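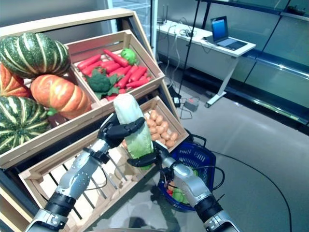
Figure 2.1 Napa cabbage, carrots, broccoli and striped squash.

Chapter 2
Leaves, Roots and Fruits: What We Mean by "Vegetable"

Walk through the Saturday stalls in any farm town and you'll meet a puzzle that has kept gardeners and botanists happily arguing for a very long time. A carrot is a root. Broccoli is a bunch of flower buds that never got the chance to open. A pumpkin, with its seeds tucked inside, is a fruit! And yet we call all of them vegetables, and we're perfectly right to do it, at least in the kitchen.

The word "vegetable" belongs to cooks and shoppers. Botanists sort plants by their parts and by their families, and their sorting gives us some wonderful surprises. Napa cabbage looks a lot like a pale, tall lettuce, but its close relatives are the turnip and bok choy. All three belong to a single species, Brassica rapa. Growers picked the plants they liked best, saved the seed, and did it again for generation after generation, until one plant had become a fat root and another a tight head of leaves.

In April, students at the Clerstead school garden planted 34 seedlings of napa cabbage in a bed beside the creek. Their teacher, Woo-jin Choo, asked them to pull one up each week and slice it from top to bottom. Try this yourself if you can, because the inside of a cabbage is a marvel. You'll find a short, thick stem at the base with leaves packed around it, the oldest on the outside and the youngest (some smaller than a fingernail) folded up in the middle. A cabbage head is really one enormous bud.

We'll come back to the Clerstead garden in Section 2.3, where the plants that were left in the ground send up tall stalks of yellow flowers. First, though, we need names for the parts of a plant and a clear idea of the job each one does.

Before you read on
Choose five vegetables you've eaten this week. Write down which part of the plant you think each one comes from. Keep your list handy, and change it in pencil as you work through the chapter.

Words to know
bud, bulb, family, root, species, stem, tuber

2.1 Roots That Store Food

Most roots are thin and branching, and they spend their lives taking up water. A carrot root does that too, but it also swells with sugar made by the leaves. The plant is saving up for its second year, when it will flower and set seed.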